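Progress Report to the Guro Fund
Good Practice for Hand-Held Gripper Work in Homes
Reporting period ending November
Prepared by Pilar Retamal, Rilturico

1. Purpose of the grant

The Guro Fund supports Rilturico in writing a code of practice for recording household tasks with hand-held grippers, for later use in training home robots. The code is meant for small teams working in occupied homes, where factory safety rules give little guidance. This report covers the second stage of the grant, in which the first draft was tried out and revised.

2. Work completed

The draft code now has 39 clauses. Of these, 28 have been agreed by both partner sites, Probert and Gundale. The rest remain open, mostly in the sections on consent and on the storage of recordings.

Trial sessions were held in 38 homes. Each session was run by an operator and checked against the draft by an observer from the other site. Observers were asked to record any clause that was unclear or could not be followed in an ordinary room. Their notes led to the following changes:

Consent is now given room by room and may be withdrawn for a single room without ending the session.
Operators inspect the grip pads and fasteners before each task – the earlier draft asked for this only once a day.
Household items may be used only if the resident has agreed to each type of item. Letters, medicines and documents are excluded.
Recordings are reviewed for readable personal details before they leave the site.

3. Matters arising

Three clauses caused repeated difficulty. The first required a clear margin on all sides of the work surface, which cannot be met in most bedrooms. It has been replaced with a requirement that the operator have a stable place to stand and a clear path to the door. The second dealt with windows and the view from them, and the third with the use of two grippers at once. Both are being redrafted.

Packing and sorting tasks on a bed, with two grippers and a cardboard box:

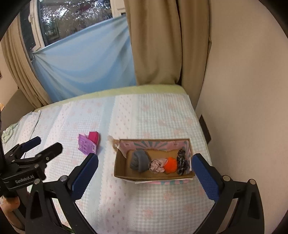
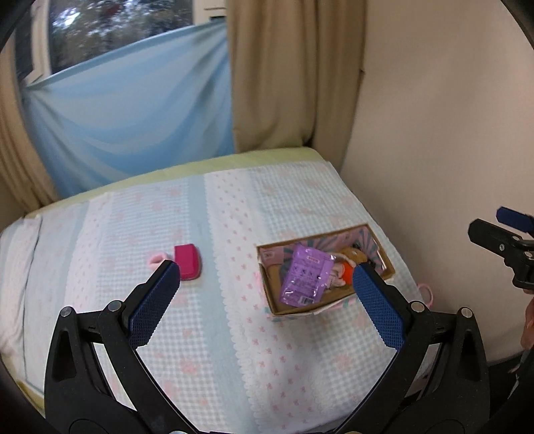
The redraft on windows will ask operators to limit what can be seen of the surroundings of a home, as trees, rooflines and neighboring buildings can help to identify an address. Probert had proposed that every window be covered in full. Gundale considered this too strict for daytime work. A light blue sheet across the lower part of a window, with trees still showing over the top of it, would fail the Probert wording, and the two sites have yet to agree whether it should pass. The compromise now under review allows blurred greenery but excludes street signs, house numbers and vehicles.

4. Next stage

Rilturico will circulate the revised clauses to both sites and collect written comments. A short operator checklist will be issued with the final text. No change to the budget is requested – remaining funds are enough to cover the second round of observer training.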